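格子里的字:手写中文第三年的笔记

先把上一篇里的错误改正。我写"已"和"己"的时候又弄反了,有两位读者写信告诉我,谢谢你们。我现在把这两个字抄在冰箱旁边的纸条上,每天早上看一遍,希望下一次不再写错。
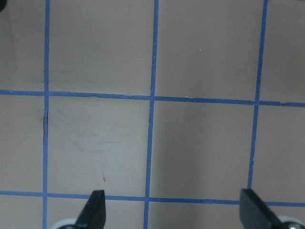

Kastesden,2025年5月21日

今天说说格子。我学中文快五年了,前两年几乎只打字。打字对外国人很友好:输入拼音,屏幕给出几个字,我只要认出哪一个是对的就可以。所以我以为自己会很多字。后来有一次在邮局填表,需要手写收件人的地址,我拿着笔站在那里,连"湖"字右边是什么都想不起来。柜台后面的人很耐心,我自己却很不好意思。回家以后我决定从头开始,一个字一个字地用手写。

我先买了普通的横线本。这个选择不好。横线只告诉我字的脚应该站在哪里,没有告诉我字有多宽。我写"林"的时候,两个木分得很开,看起来是两个字;写"意"的时候又太高,头碰到了上面一行。过了一个月,我在网上看到田字格,就去Kramer问。Kramer是我们这里的一家文具店,店很小,门口卖雨伞,里面卖纸。他们没有田字格,只有给小学生算数学用的方格本,牌子叫Kamska,纸有一点黄,很厚,钢笔水不会透到背面。我买了两本。后来才有朋友从外地给我寄来真正的田字格本子,可是我已经习惯了Kamska,就一直用它,自己用铅笔在每个格子里轻轻画十字。

画十字很花时间,但是我喜欢这个准备工作,有点像做饭以前先洗菜。一页画完,手已经暖了。

关于格子的大小,我做过一些比较。边长一厘米的格子对我太小,笔画多的字写不进去,比如"赢"和"矗"。边长两厘米的格子太大,写"一"的时候很空,心里也觉得空。我现在用一厘米半的。书上说初学的人应该用大的格子,这句话我同意,不过我觉得"大"要看手的大小和笔的粗细。我用的笔比较细,纸又厚,所以中等的格子最舒服。如果您用毛笔,请不要听我的,我对毛笔完全不懂。 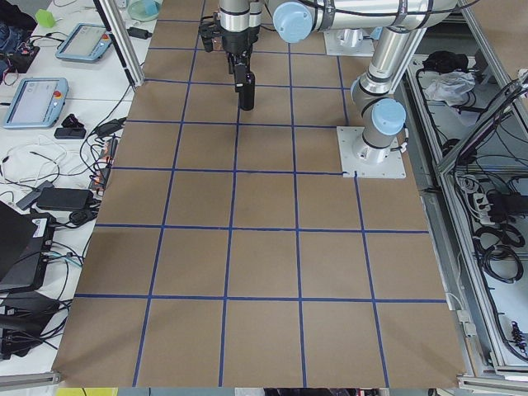
我写字最大的毛病是一页里面前后不一样大。上半页我很小心,每个字都在十字的中间;到了下半页,手累了,字就越来越胖,最后一行常常碰到格子的边。我试过换椅子、换灯,都没有明显的帮助。有意思的是,上面那张照片里,牛皮纸上用深蓝色胶带贴出来的格子也给人这样的印象:越往下,横线之间的距离看起来越宽,最下面一排的格子最大。当然那只是远近的关系,我的字没有这样的理由。不过我从这里想到一个办法,就是把本子斜着放远一点,看整页,不看单个的字。这样一看,哪一行开始变胖,马上就清楚了。我在那一行旁边画一个小圈,第二天从那一行的字开始练。

这个办法我用了六个星期左右,效果还可以。以前变胖从第七行开始,现在一般要到第十行。请不要笑,对我来说,多了三行,心里是很高兴的。

下面写一写我每天怎么练习,因为有读者在留言里问过。

早饭以后我坐下来,先抄一首短诗,不看意思,只看形状。然后听写。我用自己录的声音,每个词念两遍,中间停一会儿。录自己的声音有一个坏处:如果我念错了声调,我就会一直听错的声调。所以我隔一段时间请母语者检查录音。上次检查出四个错误,其中"处理"的"处"我念成了第四声,一直念了半年。

听写以后对答案,写错的字抄五遍。我以前抄二十遍,后来发现从第六遍开始,手在写,脑子在想午饭,那就没有什么用处。五遍,慢慢地写,每一遍都在心里说出部件的名字:"三点水,古,月"。"湖"字就是这样记住的。现在我对这个字有特别的感情。

整个过程是44分钟。我用厨房的定时器,它一响我就停,写到一半的字也停。这一点我的中文老师不赞成,她说写字应该写完。可是如果没有停的规定,我会一直坐到中午,第二天就不想坐下来了。

到现在我能听写的字几乎有900个。能读的比这个多得多,可是读和写是两件事情,我已经在邮局学到了。我的本子上有一张总表,会写的字画一个勾,隔一个月再写对,画第二个勾。两个勾以后又忘记的字,我用红笔写在最后一页。最后一页现在有"尴尬"、"喷嚏"、"警察"的"警",还有很简单的"鼻"。"鼻"字下面那个部分我每次都少写一横。

有人问过我,现在大家都打字,手写有什么意义。我没有很好的回答。我可以说一个小的例子。二月我去Skustau看亲戚,火车晚点,我在车站等了很长时间,手机没有电了。我就拿出本子,把车站里看见的东西用中文写下来:长椅、售票窗口、一只湿的手套、卖汤的女人。写到"售"字的时候我停了一下,不确定上面是不是"隹"。我想了很久,后来写对了。那一个下午我过得不坏。打字的话,这个"售"字不会让我停下来,我也不会记得那只手套。

还有一件事与纸有关系。我发现抄写的时候,底下垫几张纸比直接放在硬桌面上舒服得多。垫得太厚也不行,笔会陷下去,竖写不直。我现在垫三张旧报纸,上面再放一张包装用的厚纸,四个角压住。夏天手出汗,这张厚纸可以吸一点。冬天没有区别。

Kramer最近告诉我,Kamska的方格本要换新的封面,旧的卖完就没有了。我很喜欢旧封面,深绿色,没有图案,所以多买了六本,放在柜子里。按照我的速度,够用到明年秋天。新的封面上有一只狐狸,店里的人说孩子们喜欢。 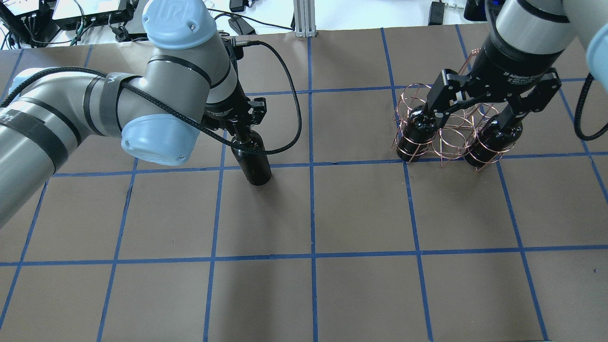
桌上的黑色瓶子,右边两只放在铜色的金属丝架里。

再说说墨水。我用过蓝色、黑色和一种棕色。棕色很好看,可是干了以后太浅,晚上在灯下对答案,我看不清有没有写那一点。"玉"和"王"就差一点,所以棕色不适合听写。蓝色没有什么缺点。最后我用黑色抄诗,用蓝色听写,这样翻旧本子的时候,一看颜色就知道当时是看着写的还是听着写的。墨水瓶要放在左边,我用右手写字,放在右边的时候我的袖子碰倒过一次,桌布上现在还有一个像鸭子的印子。

有两位读者问笔的事情。我不推荐具体的牌子,我只有两支钢笔,没有资格。我只建议笔不要太重。中文的横和竖很多,一个字里面要提笔好几次,重的笔到下半页就会让人很累。英文或者我的母语是连着写的,手不需要一直抬起来,这个区别我开始的时候没有注意到。

下一篇我想写部件的名字,比如"走之底"和"建之底"有什么不同,我自己到现在还有一点糊涂,需要先查书。如果您知道"宝盖头"和"秃宝盖"的好的记忆方法,请在留言里告诉我。我的红色最后一页还有空位,不过我希望它不要那么快就满。

附:上次有人要我的听写词表,我已经整理好了,留下邮箱就可以,周末我会一起发。里面第二页的"既然"写成了"即然",请您自己改过来。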